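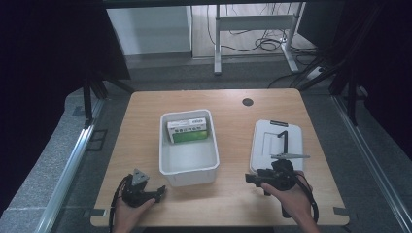

4.2 Segmenting two-handed recordings

Figure 3. View from the head camera during a bin task. The small box lies against the back wall of the open bin, and the lidded container stands to its right. Both grippers are held by hand.

Each recording is stored as one head camera stream and a pose and jaw opening for each gripper. Before training, the recordings have to be cut into segments that the policy can learn from. Our first version of the Skumico tool cut on jaw opening alone, starting a new segment whenever either gripper opened or closed past a fixed threshold. This gave poor results where one hand steadied an object while the other worked, as small changes in grip were read as new actions.

The current version keeps a separate state for the left and right hand. A state is one of idle, approach, hold or release, and is worked out from jaw opening and hand speed over a window of 10 frames. A cut is made only when one hand changes state and keeps the new one for the whole window. If both hands change within the same window, a single cut is placed at the earlier change.

Object positions come from the head camera. The detector is run on the first frame of each segment and the result is tracked forward. Shallow bins such as the one in Figure 3 caused few problems when the object was close to the back wall, but objects near the front wall were often hidden by the wall itself or by a gripper. In those cases the tracker keeps the last good position and marks it as stale, and the planner ignores stale positions when it picks a grasp.

We checked the cuts against labels made by hand on 190 recordings from the Trenow set. Two of the authors labelled the full set separately and settled differences afterwards. Most of the remaining errors were late cuts at release, where the hand slowed down well before the jaws opened. Shortening the window moved these cuts earlier but brought back the false cuts seen in the first version, so we left it unchanged for the tests in Section 5.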